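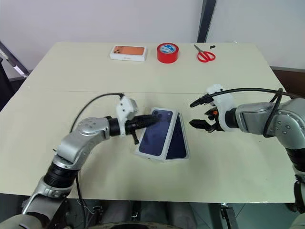

Rivevden has released a new version of Mallet, its planning software for robots with two arms. The company says the main change is in how the program decides which arm should move first when flat objects lie on top of each other.

In the older version, both arms received their paths at the same moment, and one of them often had to stop and wait. Mallet now plans the first contact for one arm, holds the other arm open and near, and calculates the second path again after each new camera picture. The new calculation takes 30 milliseconds on an ordinary desktop computer.

"Boxes are harder than they look," said Cormac Keogh, who leads the control team. "Two boxes of the same colour can be one object for the camera. If the planner believes this, it pushes in the wrong place."

To reduce this mistake, the team trained the perception part again with 3,013 recorded attempts on overlapping phone boxes and similar packaging. In a test of 156 runs, the software failed to separate the boxes 19 times. Most of these failures happened with dark lids, where the edge between two boxes is difficult to find. Mr Keogh said that the team is still working on this problem.

The update is free for present users and can be installed from November. A tool for replaying failed runs step by step will follow later, but the company did not give a month for it.

Related items
Cokia opens its gripper driver to outside developers
Pilamo changes the licence of its simulation package
Short guide: calibrating a wrist camera
Mallet: notes on the previous version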